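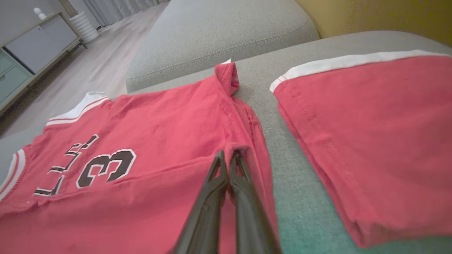
Red number 3 and the red bottoms, on the couch

Rec league uniforms: wash them yourself or let one person do the whole team?

hoopmom_bistine
Posted 04/02/2019

Okay, I love this time of year and I love our new reds, so this is a happy question! We play in the Bistine over-35 league and up to now everybody has taken their own uniform home. One of our guards offered to do the whole team's laundry after each game. Half of us said yes please, the other half got weirdly protective. What do your teams do? And cold or warm for red with white trim? I've heard both and I want these to last more than a season.

fadeaway78
Own wash, every time. We tried the one-person thing in Elareck two years ago and by December three guys were playing in each other's shorts. Cold water, inside out, hang dry. I have a jersey from my first season that still looks great and I wear it to shoot around on weekends.

Greer Chisholm
Team wash all the way! I've done it for our squad for four seasons and it's the best thing we ever did. Everything fades at the same rate, so you don't end up with two bright red players and a bunch of pink ones. I write initials on the care tag with a laundry pen and I've never handed back the wrong shorts. Takes me one load and a ball game on TV.

fadeaway78
Greer, you're one in a million, but what happens when you're out of town? That's what sank us. Our guy went to his sister's for a week with the bag in his trunk.

Greer Chisholm
Ha, fair. We have a backup and she has a key to my garage.

zone_defense
I'm with fadeaway on hanging but I don't agree on cold. Cold does nothing for the smell if you play hard. I soak the collar and armholes in a sink of warm water with a scoop of Clenodness first, then wash on warm with other reds only. White trim has stayed white on mine so far.

longtwo
Warm on a new red?? Please don't. First three washes cold and alone, at least. My brother's team put brand new reds in warm with their white practice shirts and had to reorder. They spent over $200 on it and the new ones came in a different red.

zone_defense
Brand new, sure, cold for the first few. I should have said that. After that I stand by warm.

hoopmom_bistine
This is so helpful, thank you all! What about the dryer? The numbers on ours are thick and I'm scared of cracking them.

longtwo
No dryer. Lay it flat on a towel or put it on a wide hanger. And never iron right on the numbers! If it's wrinkled, hang it in the bathroom while you shower.

Fukuda_fan_2157
Going to be the odd one out here — I tumble dry on low, inside out, and pull it out while it's still a little damp. Going on three years, one tiny crack on the edge of a digit. I play twice a week and there's no room in my apartment to hang anything.

fadeaway78
One crack is one too many for me but I respect it.

Greer Chisholm
Low and damp is what I do for the shorts. Jerseys get the hangers. Hoopmom, if your guard really wants the job, let her try it for a month and see how people feel.

hoopmom_bistine
We voted in the group chat and the trial month won by one. She starts with Thursday's — sorry, with the next game's — load, cold and inside out. I'm buying the laundry pen today!

zone_defense
Get the fine tip. The fat ones bleed through the tag.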